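Grivida Rooms: Polham carpet subset

Maintainer: Janelle Fajardo
Labels and notes: Mylene Saludo
Last edited: 27th April

What this is

Images and text notes from the carpeted room at Polham, covering the floor and the tidying done on it. The subset has 2000 images and 275 text notes. It goes with the Panganiban subset, where the floor is tile, and uses the same folder layout so the two can be loaded together.

The floor

The carpet at Polham is gray and fitted wall to wall. It was vacuumed before each session, always starting at the window side and working back to the door. Vacuum lines show up in many of the images and are not labeled. If you are training anything that looks for marks or stains, filter on the field "pile" first. It takes the values "brushed," "flat" and "unknown."

There is one repaired patch near the door, where a square was cut out and replaced in February. The new piece is slightly darker than the rest. Images from before the repair are in the folder "old_patch" and should be kept apart from the others if color matters to you.

The ceiling lights were on for every session. The blinds were usually down, but not always, so the gray comes out warmer in some images than in others. We did not correct for this. The raw color values are what you get. 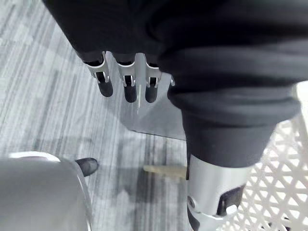

Gray carpet, with black fabric across the top.

The tidying

Each session follows the same order. Small items are picked up first and sorted into trays, then clothing and other soft things are folded or put in the bin, then whatever is left goes on the shelf. Soft things took the longest to label. A dark sock on gray carpet has a clear outline, but a gray towel on the same carpet often does not, and the two labels we had for "towel" and "cloth" were used differently in the early sessions. Mylene went back through 600 of the images and merged them under "cloth." The old labels are still in the column "label_v1" if you want them.

Items that were never picked up are labeled "left." That includes things under the shelf that were missed – mostly pen caps and a few coins.

Files

images/ – all images, named by session and order
notes/ – one plain text file per note
labels.csv – item, material, pile, status
trays.csv – which tray each item was sorted into
old_patch/ – images from before the carpet repair

Known problems

The tray names changed partway through. "Unetti tray" and "long tray" are the same tray.

19 notes have no matching image. They were kept for the wording, and the image field in labels.csv is blank for them.

Some blur is present in images with the blinds down. There is no blur flag yet.

Session order is correct inside each folder but should not be compared between Polham and Panganiban, where numbering started over.

Changes and corrections

Send label corrections to Janelle with the file name and the row from labels.csv. Please do not edit trays.csv directly – it is rebuilt from the notes at each release and your changes will be lost.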